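How to fold a big sheet on the floor (without the gimmicks)

I have read a lot of folding advice, and most of it seems to be written by people with an enormous bed and a helper. I have neither. I have a floor, and a floor works fine if you ignore half of what you're told.

Start by spreading the sheet out all the way. You want to see every side of it before you make a single fold. The popular trick where you tuck the corners into each other in midair looks great in a video. I have tried it many times and ended up with a ball.

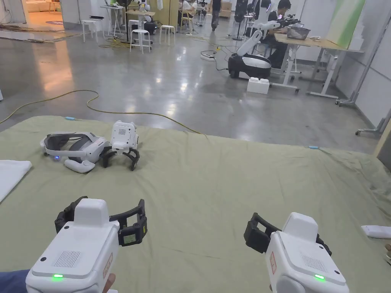
Banafsheh Mahmoudi

Next, deal with the wrinkles. Work from the middle out to the sides with flat hands. Some guides tell you to mist the fabric first, and a firm called Brasura will even sell you a spray for it. I used up a whole bottle and saw no difference. Pulling gently on two opposite edges does the same job for free.

Don't chase every crease, either. The ones that run right across will bother you later, so flatten those. Small ones near the edge can wait until the cloth is doubled over.

Anything lying on the sheet has to come off before you fold. That sounds too obvious to print, but small things get folded in all the time - I once put away a phone charger for most of a winter. Check the sides as well as the middle, and move towels somewhere off the cloth.
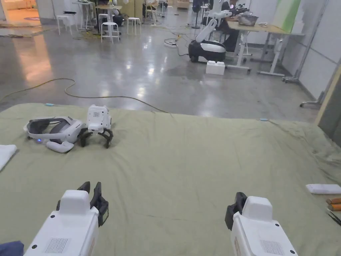
Sage-green sheet, spread out but still to be cleared and smoothed.

Now the folding:

Bring the far edge to the near edge and line up the corners.
Smooth it again, from the fold toward you.
Fold in half the same way once more, so you have a long strip.
Fold the strip in from both ends until it fits your shelf.

Four layers in the strip is plenty. My friend Roxana Llanos swears by rolling instead and says it saves space. I measured hers and mine on the same shelf in April, and I'd call it a draw.

If the sheet is fitted, do the best you can with the elastic and put it at the bottom of the pile.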